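I finally saw Brorora last night and I have to gush a little, so bear with me! It's the new family drama with Miyuki Kinoshita and Anas Karaki, two sisters-in-law's households stuck under one roof after a funeral, and I went in knowing nothing except that Hanna Horobets directed it. The Timia only has 165 seats and we still got a good row.

Kinoshita plays the older aunt, and wow. She has one long speech at the sink about her mother's prayers, which she half remembers and gets wrong, and I was gone. Karaki is funnier than I expected (his bit with the borrowed suit!).

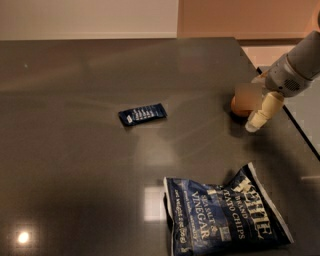

My only gripe is the middle stretch, where the uncle's debts come up and then sort of wander off. I wanted a real fight there. Elias Chamoun wrote the script, and he's so good at people being polite and furious at once that I kept waiting for it to blow. If you're a snacker like me, a bag of potato chips will last you exactly to that part, and then comes the quiet bedroom conversation where every crunch is a crime.

Nazanin Abbasi did the music, mostly one piano, and I've been humming it since breakfast. It plays through November, the late show is at 9:40, and I'm going again with my mom.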